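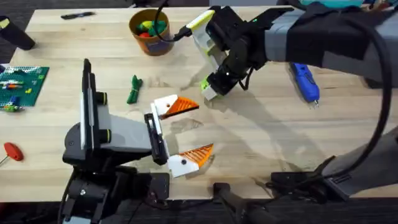

Does leaving a yellowed part in the peroxide longer get it whiter?

Up to a point, and on the Pilureo white plastic that point came at seven hours. Anything left in past that came out the same color or went chalky along the thin edges.

May, workshop notebook
By the Skarinton toy repair bench

Carrying on with the Pilureo space figures from the Branutthorpe lot. The whole lot was 190 figures, mostly loose, mostly the second-series crew with the white chest and the blue limbs. The chests have gone anywhere from cream to the color of weak tea. The helmets are worse. The backpacks are a different plastic and hardly changed at all, so a figure with its pack on looks like it was put together from two toys.

Method so far. Figure apart at the back screw, O-ring off and thrown away, limbs bagged with the screw. Only the white parts go in the bath. Wash first with dish soap and an old toothbrush, rinse, let dry overnight. Peroxide is the clear liquid kind, not the cream. Tried the cream on two junk chests and both streaked where the plastic wrap touched, and I don't want to do that again on anything with a face.

Gloves and glasses the whole time. Got a drop on the wrist in the first week and it turned white and stung until supper.

Tub sits under the lamp with a sheet of clear plastic over the top. Parts float, so they get held under with a bit of nylon mesh. If one edge sticks up out of the liquid you get a line across the part and there is no fixing it except going back in and hoping. Turn everything once an hour.

Bath started at 23 C and I tried to hold it there. On the first afternoon the lamp was too low and the liquid warmed up a good deal before I noticed. That batch finished faster but two helmets had warped at the neck and no longer snap on. Lamp raised, no trouble after that.

Results by part:

Chests - good. At four hours clearly better, at six close to the unfaded plastic inside the screw hole. At seven as good as they get. The ones I left overnight were no whiter and had a frosted look under the arms.

Helmets - fair. They come up pale but keep a slight warm tint. Next to an unfaded one you can tell. On the figure, on a shelf, you can't.

Boots - poor. Only the first-series boots are white, and they are softer than the rest. They got lighter and also a bit sticky. Rinsed twice, still sticky. Set aside for now.

Painted stripes on the chest - the red stripe holds, the silver does not. Silver came off on the mesh in flakes. From here on anything with silver left on it gets the stripe covered with petroleum jelly before it goes in, and the jelly wiped back with a cotton swab so it sits only on the paint. Slow work, but I did a row of them this way and lost no paint.

Stickers - take them off or don't bathe the part. Warm air from a hair dryer on low, then a plastic card. The old glue is brown and comes away with rubbing alcohol. I tried leaving one on under jelly and the corner lifted anyway.

Reassembly. The Kohlhase O-rings are a hair thicker than the ones that came out. Good on the second series, where the hips were loose to begin with. Too tight on the first series: the legs stick out in front and the figure won't stand. For those I stretch the ring over a marker cap for a day before fitting it. The thinner Kohlhase size is on order.

Screws: clean with vinegar, rinse, dry, a trace of oil. Don't go all the way tight. The post inside the chest splits from the top down and then the figure is parts. Stop when the two halves meet and the waist still turns with a finger.

The variant with the gray visor came up in this lot too, the one listed as 2,506 in the old Pilureo order sheet. Visor is clear plastic tinted gray and I did not put it anywhere near the bath. Warm soapy water only. One of them has a scuff that might polish out. Want to practice on a cracked visor first.

Open question is whether any of this lasts. A chest I did last year and kept in a drawer has gone slightly cream again. The one that stood on the shelf, in daylight, looks no different from the day it came out. I would have guessed the other way around. Could be the first one was not rinsed well. I soak in plain water overnight now, and change the water in the morning.

To do:
- more nylon mesh
- try the boots at three hours and stop
- label the bags by series, not by color
- jelly test on the yellow rank bars
- find the box of spare backpacks

Sale pieces will be marked as treated. Some buyers want them left alone and I see their point, a cream chest with crisp paint is a nice figure as it is.

Last updated: May, 4:40 p.m.

Comments

Guest wrote: Same trouble with the sticky boots. I dusted mine with talc and left them in a paper bag over the winter. They were better in spring but never quite right.

Guest wrote: Do you sell the stretched rings? My first-series pilot has been sitting down for two years.

Skarinton bench replied: No, but any marker cap will do it. Check it after a day, the cheap rings can crack.

Guest wrote: I never had the crew, only the rover, and the rover was missing a wheel the day I opened it. Still my favorite thing from that line. Would love to see how the rover canopy cleans up if you get one.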